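Tritow puts its pull-and-sort cell on a service plan a person can follow

For release 7/5/23

Tritow, which takes apart old computers so that the useful bits can be used again, has published the full set-up and care routine for Wetinell, the robot cell at its Hepburn workshop. The routine runs to four pages. The one it replaces ran to 110, and had been read from end to end by Gaétan McIntyre, who wrote it.

Wetinell practises on a fixture board before it is let near customer stock. The board is 3D-printed in grey and stands upright, holding two memory modules, a processor and a 3.5-inch hard drive, each in its own holder. The gripper comes to the parts with two black fingers and, on most mornings, a good deal more confidence than it has earned.

"We spent the first year blaming the software," said Mingxuan Qin, head of automation at Tritow. "Then Si-eun checked the finger screws. We have been very polite to Si-eun since." 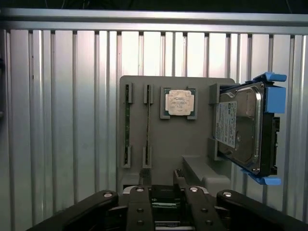
What the routine covers

Set-up starts with the board. A technician seats each part by hand, checks that both clips on every memory module are gripping, and presses the processor flat into its recess. The arm is then sent to a touch point beside each part at walking pace — a slow walk, behind someone looking at their phone — and the position is saved only if the fingers sit square to the part.

The gripper gets its own page. Every screw head on the fingers and links carries on being checked with a torque driver after 700 picks, and the finger plates are wiped with a dry cloth at the end of each shift. Worn fingers are changed as a pair. Tritow tried changing one at a time and would like that period forgotten.

Clips and holders are treated as things that wear out. A full set takes the workshop's printer one night, and spares are kept in a drawer labelled "Gavin" for reasons that predate the current staff, including Gavin Pollock.

Before anyone reaches into the cell, the emergency stop is pressed and the key is turned and taken out. The routine says this on all four pages, in the same words.

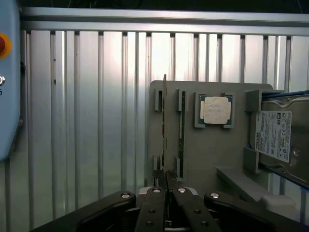 Wetinell's gripper in front of the fixture board at Hepburn, with the emergency stop at far left.

In trials, the new routine cut the time needed to bring the cell back after a finger change from 174 minutes to almost 100. Remo Testa of Vikix, which supplies service training to the workshop, called the result "respectable" and asked that the word be printed in full.

The routine can be had free of charge from Tritow's front desk. A version covering laptop parts is due in August, provided Gaétan McIntyre can be kept to four pages.

Press contact: Si-eun Seok, Tritow, Hepburn workshop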